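Pouring task — how are other teams scoring it?
School and College Robotics > Club projects

randa_majali
Hello all, Randa Majali here, I help run the after-college robotics club at Prerkoslow. We've got our students working towards the Goh Challenge in June and the task they've picked is pouring dry goods from one container into a bowl, with a few other jars left standing on the table as distractors. They're having a lovely time with it, but we've got into a proper muddle over scoring. Half of them want to go by weight in the bowl, and the other half want to go by whether anything lands on the table. The rules just say "a controlled pour", bless them. What does everyone else do?

tinpot_lolell
Weight, every time! We did this at Lolell last year and tried judging spills by eye, and it ended in a sulk that lasted until the holidays. Pop the bowl on kitchen scales before and after and write the number down. Ours had to get 90 grams across and we took marks off either side of that.

Marrowfat
I'm going to disagree with tinpot, in a friendly way. If you only weigh it, the students learn to tip the whole lot in as fast as they like, and that isn't a controlled pour to my mind. We count grains off the target, and yes, it's a faff, but our lot got so much gentler with the wrist once they knew they'd be picking up every one of them afterwards.

tinpot_lolell
You count GRAINS? How long does a session take you?

Marrowfat
Long enough that I bring a flask. We use dried peas though, so it's kinder than it sounds. I wouldn't fancy it with anything smaller.

randa_majali
Oh dear, ours are a good deal smaller than peas! I'll put a picture up so you can see what they're dealing with. The code is on run 13 of the Cillura branch, for anyone following our other thread, and I'd welcome thoughts on the tilt as well as the scoring.

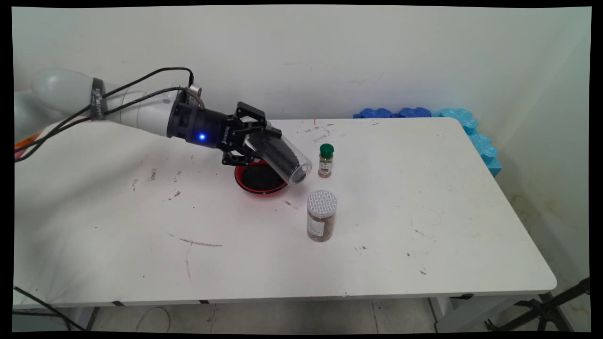

Our pour into the red bowl, with the two spice jars as distractors

Marrowfat
Right, I take it back, please don't count those. Weigh them — but do keep a small penalty for spills, even if it's only "a few" or "a lot".

tinpot_lolell
I'll meet you there. On the tilt, I'd try stopping at a shallower angle and waiting a moment before going further. Ours used to come out in one great lump otherwise.

randa_majali
Thank you both, I'll put weight plus a spill penalty to the students at four o'clock and see who grumbles.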